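Bedroom and laundry check, Flat 3, Ullusside House
Carried out by: Rochelle Cartwright
Period: January
Form ref: 3723
Copies to: Godfrey Mussa (lettings), Erasto Kombo (tenant), the drawer in the office where these go

Marking: OK, Attention, Fail. Comments are mine and may be ignored, as they were last January.

1. Access and floor

1.1 Door opens fully – Attention. Opens to the point where it meets a shoe rack. I have measured the gap at 80 cm, enough for an adult and a laundry bag but not side by side.
1.2 Walkway clear from door to window – OK. Clear on the second visit. On the first visit there was an ironing board in it, lying down, like a dog.
1.3 Rug edges flat – OK. Tape renewed.
1.4 Trailing leads – Fail. One extension lead under the rug. Please see 1.3, where you will find the tape that was used to hold it there.

2. Heating and airing

2.1 Nothing drying on the heater – Fail. Two towels and a pillowcase. Mr Kombo says they were resting.
2.2 Airer stands level – OK. It's a Skilside and it has all its feet, so it is doing better than the one in Flat 5.
2.3 Window opens and locks – OK. Stiff. Candle wax on the runner would sort it, and I'm told there are candles (see 4.2).
2.4 Signs of damp behind wardrobe – Attention. A patch low down on the outside wall, no bigger than last year. Wipe, air, look again.

3. Clothes care and folding area

The bed is used for folding. I have no objection to this, having folded on beds all my life, but the form was written by somebody with a utility room and wants a "dedicated surface". I have crossed that out and put "bed".

3.1 Surface clean and large enough to lay a jumper out – OK.
3.2 Knitwear laid flat before folding – OK. Credit where due. Last time the knitwear was on hangers and had grown shoulders. 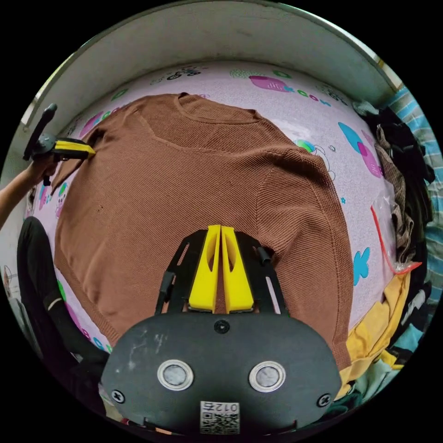 Item 3.2. Brown jumper, crew neck, spread out on the cartoon sheet.

3.3 Sleeves straightened before folding in – Attention. The right one still has folds in it. Smooth it down, then bring it across the back. Both sleeves the same way, please, or you end up with a parcel.
3.4 Knitwear stored folded – OK. Second shelf.
3.5 Shelf not overloaded – Attention. The shelf bows in the middle. Ankit Kaushik fitted it and says it will take it. Ankit Kaushik also fitted the shelf in Flat 5, formerly on the wall.
3.6 Moth protection in place – Fail. One cedar ball, smelling of nothing. Sand it or replace it. Rashidi on the parade sells bags of them.

4. Fire

4.1 Smoke alarm sounds on test – OK. So did the neighbour.
4.2 No candles in the bedroom – Fail. Three, on the windowsill, below a curtain.
4.3 Iron unplugged and stored cool – OK.

5. Actions

Lead out from under rug – tenant, today.
Candles moved to kitchen – tenant, today, after doing the window runner.
Shelf bracket, middle – Ankit, with a longer screw than last time.
Damp patch – Godfrey to look at it in person and not from the car park.
Cedar balls – tenant.

Tenant's comments: "The towels were nearly dry. E.K."

Inspector's reply: I'm sure they were. Use the airer.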